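Learning from demonstration, notes for week 7
Two-arm pouring: method, labels, first results
Thursday, March 14, 2024
Notes by Tiago Abreu. Typed up fast, tell me about mistakes.

Picking up where we stopped. Last week: behavior cloning, one arm, one object, short motions. Policy sees camera image plus joint angles, spits out the next joint targets. Loss is just the distance between its targets and the operator's. Worked OK for pushing blocks. Today the same recipe on a task with two arms and water, and what breaks.

Task for the Cardoso set: bottle with no cap, paper cup, white table. Take the bottle, pour into the cup, put the bottle back standing. Second arm may steady the cup or stay out of the way, operator decides. Sounds easy. Keep in mind the policy was never told what a bottle is, or water, or "full". All it has are the recordings.

1. Data

341 demonstrations in the training set. 41 more held out, never trained on, used only for the offline numbers below. Three operators. We thought one operator would give cleaner data, and it did, but the policy then got lost as soon as the bottle stood a little outside that person's habits. Mixed operators = messier curves, better rollouts.

Fixed camera for the main view. Start positions of cup and bottle were varied by hand between recordings, no grid. Should have used a grid. Will use a grid in August.
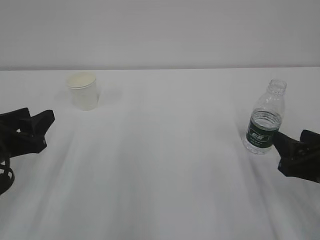

2. Cutting an episode into phases

The policy itself gets no phases, it trains on the whole thing end to end. We label phases anyway, for evaluation. Otherwise all you get is success / fail and you learn nothing from a fail.

Phases we use:
reach - arm moving, no contact with the bottle
close - from first contact until the gripper stops closing
carry - bottle held, upright, on the way to the cup
tip - bottle tilted past 20 degrees
return - tilt back under 20, until the bottle is let go

Boundary between reach and close is the annoying one. From a single image you often can't tell whether the finger touches or is a hair away. Don't label it by eye. Use the gripper motor current, first sample where it climbs above the idle level and stays there. Two annotators labeling from video disagreed on this boundary more than on all the others put together. With current they agree, because there is nothing left to decide.

Same trick doesn't work for tip. Wrist angle is fine there as long as the bottle hasn't slipped in the fingers. If it slipped, wrist angle lies and you go back to the video.

3. Why plain cloning fails on this

Two reasons, both will be on the problem set.

(a) Compounding error. Known from week 4. Small mistake puts the arm in a pose no operator ever had, next prediction is worse, etc. On block pushing you recover. On a grasp you close on air or knock the thing over.

(b) Pauses. New this week. Operators stop before closing, they check, then close. In the data that is a run of nearly identical frames with nearly zero motion. Policy learns "in front of bottle = stand still". And it does, forever. We saw this over and over in the first rollouts, arm arrives nicely and freezes.

What helped with (b): predicting a chunk of future actions instead of one. We use 35 steps. A chunk that starts inside the pause usually reaches past the end of it, so the closing motion is in the target. Trimming the pauses out of the data also helped, less, and it made the grasps sloppier. I suspect the pause carries some useful alignment motion but have not checked.
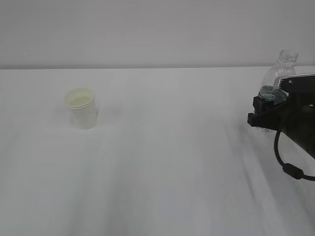

4. Transparent objects

Depth sensor readings on clear plastic are mostly garbage. Light goes through or bounces off sideways, you get holes or you get the wall behind. We dropped depth completely and went RGB only. Results went up a bit, training got faster.

Then the obvious worry - is the policy looking at the bottle or at the label? Test: same bottle shape, label peeled off, same start positions. Grasp success dropped hard. So yes, a good part of what it knows about where the bottle is comes from the label. Not a surprise if you think about where the contrast is on a white table. But it means you can't claim "learns to grasp transparent bottles" from this data. You can claim it for labeled bottles. Please be careful with this in your writeups, last year half the class overclaimed.

Platik augmentation (random color shift on the whole image) did nothing for this. Shifting only the label region did help some. Needs a mask per episode, so slow to prepare. Code is in the course folder under bernness, ignore the old branch.

5. Results

20 rollouts per condition, so don't read much into small differences.

Single step: mostly stuck in reach, see 3b. Not one complete pour.
Chunk: gets through close most of the time, carry almost always once it has the bottle. Failures move to tip, usually starts tilting too early, spout not over the cup yet.
Chunk + label augmentation: about the same as chunk on normal bottles, clearly better on the peeled ones.

Offline loss on the held-out demos ranked single step as the BEST of the three. Look at that again. Low loss, no pours. Never pick a checkpoint by validation loss alone for this kind of policy, run it on the arm.

6. For next week

Read the Sindeo handout, sections 1 and 2, skip the proofs.
Problem: take any five episodes, plot motor current and wrist angle against time, mark the five phases by hand, then write a rule that finds them automaticaly. Report where your rule and your hand marks differ and which one you believe.
Bonus: find an episode where the bottle slipped. There are a few.

Lab slots are on the door. Empty the cup before you leave and wipe the table.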